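**Families wanted for a study about moving house with children (Sitmont and surroundings)**

Are you going to move to a new home before the end of April, and do you have at least one child between five and twelve years old who lives with you? Then we would like very much to hear from you.

We are a small research group at the Walar Centre for Family Life. Since last year we study how children decide what they take with them when the family moves, and what they agree to leave behind. Adults often remember one object from a childhood move for the rest of their life, but there is little written about how the choice was made, and who made it. In our first survey 2,041 parents answered. Many wrote long comments about small things which were lost, or thrown away by mistake, and which the child still asks for. Now we want to follow the process at home, while it happens.

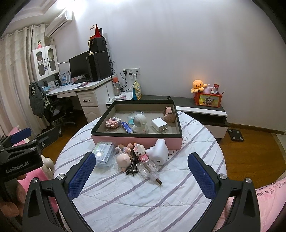
Taking part means three visits. The first is before you start to pack, the second is in the last week in the old home, and the third is about two months after the move. Each visit takes at most ninety minutes. Signe Öberg or Noman Zaidi will come to you, and they always call the day before. During the second visit your child shows us the things he or she wants to keep near during the move. We talk about them together, and the child can stop at any moment without giving a reason. We don't need to see the whole home, and you don't have to tidy up for us. 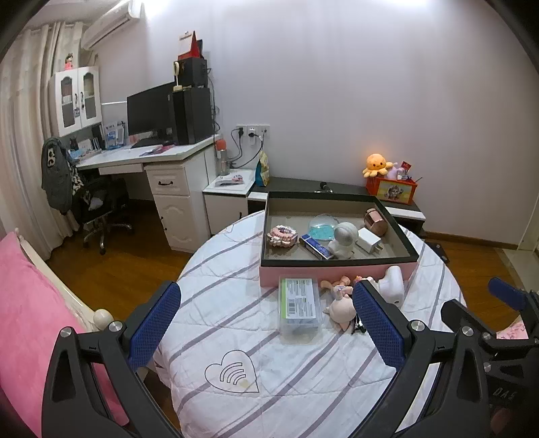
*Six things in an open box with a pink front, on a quilted cloth.*

Between the visits we ask one adult in the family to keep a short diary. It can be written by hand or spoken into the telephone, in English, Urdu, Swedish or Norwegian. Five lines in a week is enough. If you forget a week, please continue with the next one and don't try to fill in afterwards.

**You can take part if**

- you move within Sitmont, or from Sitmont to Stisaten or Rathnayake
- the new address is already decided
- the child has lived in the present home for one year or longer
- all adults with custody agree and sign the form

Rented or owned home makes no difference. Families who move because of separation are also welcome, but then please write this in your message, so that we can plan the visits with more care.

**What you receive**

Each family gets 300 euros, paid in two parts: the first after visit two and the rest after visit three. The child can choose a book at the last visit. We don't pay for the move itself and we can't help with carrying.

**Your information**

Names and addresses are kept separate from the interviews. Only Gunnel Skjelbred, who is responsible for the study, and Yasir Paracha, who keeps the data, have access to both lists. You can ask us to delete your interviews until the report is sent to print.

**How to apply**

Send a message to Sorcha Swanson at the Walar office, or telephone on Thursday between 9.00 and 15.00. Please tell us the ages of the children, the planned week of the move and which language you prefer. We answer everybody, also when the study is full. Late applications are put on a waiting list.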